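Old Dell tower, worth a second-hand CPU or strip it?
Hardware & Repairs > Desktops
Page 1 of 1

kbogale
I've been handed a Dell tower that came out of an office clear-out in February. It had been in a cupboard for a while and the processor had already been taken out by someone before it got to me. The rest looks complete. I'd like to get it going for my sister, who only needs email, a browser and something to type her coursework in.

Budget is £50 all in. The question is whether I buy a used processor and carry on, or strip it for the power supply and the case and put the money towards a whole machine.

I've got it on its side with the panel off. The lid and lever on the CPU socket are up and the pins are exposed. I can't see any bent ones by eye, but I haven't been over them with a magnifier yet.

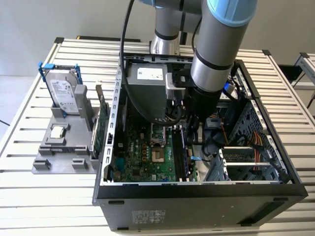 Side panel off, CPU socket open.

The green board is Dell's own, the name is printed on it in white. I haven't written down the model number yet, I'll do that tonight.

Kidus

lakatos_bench
First thing, close that lid. With pins in the socket and no plastic cover over them, one dropped screw or a cable end brushing across and the board is scrap. If you haven't got the proper cover, shut the frame gently with nothing in it and don't lean on it.

Second thing, get the model number before you spend anything. Dell boards of that sort only take what the BIOS knows about, and two chips that fit the same socket won't necessarily both start.

d_kravets
Strip it. I've been through this with three office Dells and each time I spent more than a working one would have cost me. You buy the chip, then you find the cooler's gone, then the memory is no good, then it wants a drive. Complete office machines go for very little if you're willing to collect.

The other problem is the power supply. On a lot of these the plugs to the board aren't the standard ones, so it isn't much use in another build. Same with the case, the front panel wiring is often Dell's own arrangement.

kbogale
@lakatos_bench Lid is closed now, thanks.

@d_kravets If the power supply and the case aren't much use elsewhere, that sounds like a reason to keep them with the board they fit. I do have the cooler, it came in a carrier bag with the screws. I've also got memory from my old machine but I need to check it's the right type.

d_kravets
Fair enough if you've got the cooler. That changes the sum a bit. I'd still set a limit and stick to it. If the chip is over £20 I wouldn't bother.

tsehay_j
I disagree with stripping it. A used processor for an older office board is usually the cheapest part of the job, and if it doesn't work you can sell it on for what you paid. I did one for my dad last winter, fitted a small SSD, and he uses it every day.

What I would do, in this order:

Get the model number and look up the list of supported processors.
Check the socket pins with a torch held low from one side, then from the other. A bent pin catches the light differently from its neighbours.
Check the capacitors for bulging tops.
Swap the coin battery.
Tidy the cables before the cooler goes on. If it's got a fan, a loose cable will find it.

Use fresh paste as well. The old stuff on the cooler will be dry.

lakatos_bench
Agree with all of that except the battery. Leave it until the machine starts, then change it. One change at a time or you won't know what did what.

tsehay_j
A flat battery has stopped one from starting for me before. It's a coin cell, it costs next to nothing.

lakatos_bench
It has never stopped one for me -- but I won't argue over a coin cell.

saron.g
Can I ask a side question? Is it all right to work on these lying flat like that? I've always done mine standing up because I was told it strains the board.

tsehay_j
Flat is better. With the case upright you're pushing the cooler in sideways, and that's how people drop things. Put it on its side with the board facing up.

kbogale
Update. Went over the pins with a torch and a magnifier and they all look straight to me. Model number found and there are four processors on the list. The second cheapest is £20 posted from a seller called Kuda, tested and with a returns period. My old memory is the right type as well.

I've ordered it. That leaves £30 for an SSD.

d_kravets
That's on my limit, so I'll let you off. Check the seller's photos for missing pads on the underside of the chip when it comes.

saron.g
Please post back when it's in, I've got a similar one under the stairs.

kbogale
Will do. Should be here by the end of the week.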